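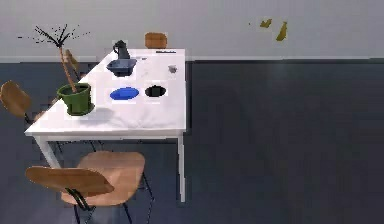

Table task: pitcher fault, June notes

3 min read

Home | Notebook | Rigs | Sim logs | Contact

Writing this up while it's fresh, mostly for me but also for whoever picks up the Lideck runs after lunch. The job is the same one we've been poking at all month: lift the dark pitcher by its handle, carry it clear of the bowl, set it down on the open part of the white table. It had been going so nicely that I'd let myself relax a little.

At episode 198 the simulated arm closed on the handle, started its lift, and the bowl came up too. Then the contact solver gave a sort of hiccup and the pitcher shot off past the blue oval and over the chairs. The force limit should have stopped the arm at first contact with the bowl and it didn't. The log shows 2,152 contact warnings before the run died, and I'm a bit embarrassed that I had the warnings folded away in the Vomivura viewer and never saw them scroll by.

My best guess is the collision shapes. The pitcher and the bowl overlap slightly at reset, so the solver is fighting before the arm even arrives. I raised the pitcher by 2 mm and reran the same seed, and the lift was clean, bless it. I'm not calling that a fix. The stop still should have tripped, and I'd feel much worse about this if it had been the real arm on the Michalík bench.

Please leave the Rondudness branch off the hardware until the force limit has been tested by itself - I mean a plain push against a fixed block, nothing clever. The bad run is saved with the seed in its name. Still to check: whether the plant pot and the black dish have the same overlap with the tabletop.

We use cookies to remember your settings. Accept | Manage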